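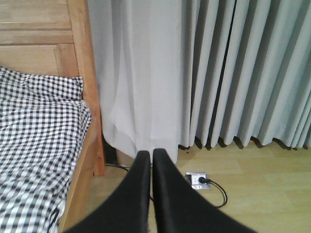

I want to defend the bedroom that is also an office. In the magazines they tell us all the time that this is a bad habit, that the bed is for sleep and work must stay behind another door. I read this advice in a rented room in Pokham where there is only one door, and behind it are the stairs.

My opinion is simple. In a small room, what matters is the materials. If the bed and the desk are both of light wood, the eye accepts them as one family, and the room feels calm even when there is a keyboard in it. I lived before with a white desk from Flelivix, a red chair and a metal bed, and every evening I felt that I was sleeping in a storage place. Nothing was wrong with the desk. It only did not belong to the bed.

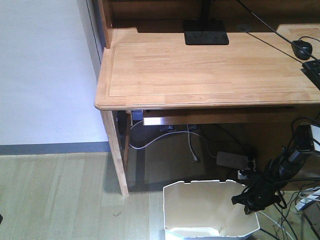 A wooden desk has also the advantage that it grows old in a decent way. The salesman at Comudier tried to sell me a glass one for 600, and he repeated many times that glass makes a room bigger. Maybe it does. It also shows every finger, and in January it is cold under the arms. I took the wooden one, which was 65 more with the delivery, and I have not regretted this.

Then there is the question of the bedding. Many people choose plain white, because hotels do so. I prefer checks, black and white, the smaller the better. A checked sheet does not need ironing to look cared for — the pattern is busy enough to forgive a fold. When I turn on my chair after some hours of work, I like to see a bed which is a little rumpled. It tells me that a person lives in the room and that the day has an end.

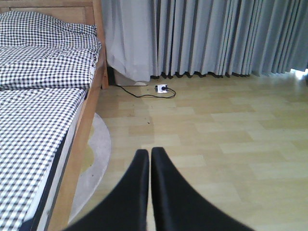 The floor is where I disagree even with my friends. They cover everything with carpet, wall to wall, as in the old Mousavi apartments where I grew up. I say leave the boards visible, and put one small rug where the feet come down in the morning. You can shake it out of the window, and the rest you sweep in five minutes.

And please, long curtains, down to the floor. Short ones look as if somebody measured wrong.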